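壁紙でダマスク柄、狭い場所に貼った人いますか

1: kabegami_minarai
2020年2月28日
作業台のまわりを三方の壁で囲って、ラベンダーがかったグレーに紺のダマスク柄の壁紙を貼りました。品番はPlundachの163。床は薄いベージュの大理石調シート、角の柱と壁の下端はアルミです。店では「狭い場所ほど柄が映える」と言われたのですが、本当でしょうか。正直まだ信じていません。

2: nuno_to_nori
その手の売り文句は話半分で。柄が帯になって横に走るタイプは、三面に回すと角の柄合わせが面倒なだけです。

3: 27banchi
うちはSernitzの無地に貼り替えました。柄物は三か月で飽きた。小物を探すとき、背景がうるさいと目が疲れませんか。

4: kabegami_minarai
>>3
探し物は床の上でするので、壁はあまり視界に入らないです。床のほうは淡いまだら模様だけなので、物を置いても見分けはつきます。
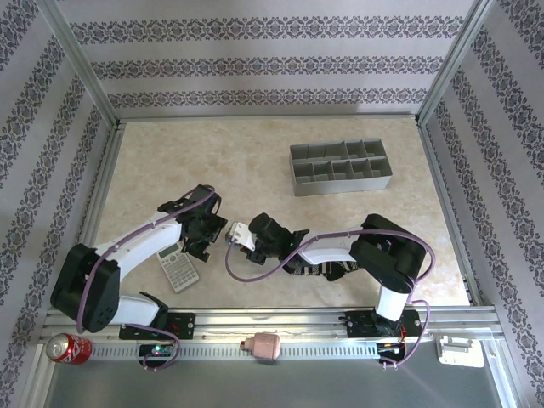
仕切りトレーは灰色のプラスチックで、小さいマスが二列のもの。右奥に置いています。Ghaffariの通販で98センチ幅の棚と一緒に買いました。マスが細かすぎた気もしていて、ここは失敗かもしれません。

5: nuno_to_nori
細かい仕切りは分類した気になるだけ、というのが私の持論です。結局どのマスに何を入れたか忘れる。

6: tana_ita
>>5
それはラベルを貼らない人の話では。うちは同じようなトレーを五年使っていて、ネジもワッシャーも迷いません。仕切りが悪いことにされるのは納得いかない。

7: nuno_to_nori
ラベルを貼っても、中身を変えたときに貼り直さないでしょう。

8: tana_ita
貼り直しますよ。

9: 27banchi
トレーより壁の下のアルミが気になる。見切り材を入れる意味ってあります? メーター200円でも私は出さない。

10: kabegami_minarai
>>9
壁紙の下端がめくれにくいと聞いて入れました。効果は不明です。前の壁には入れておらず、5月の湿気で端が浮いたので、それに懲りたのもあります。

11: nuno_to_nori
浮いたのは糊のせいだと思う。Zarnbridgeの糊なら見切りなしでも浮かなかった。

12: tana_ita
糊の銘柄でそこまで変わるかなあ。下地処理は何をしました?

13: kabegami_minarai
前のときはシーラーなしです。今回は一回塗りました。

14: tana_ita
じゃあ原因はほぼそれでしょう。柄の話に戻すと、私は紺の帯、嫌いじゃないです。貼り替えるなら夏を越して端の様子を見てからでいいのでは。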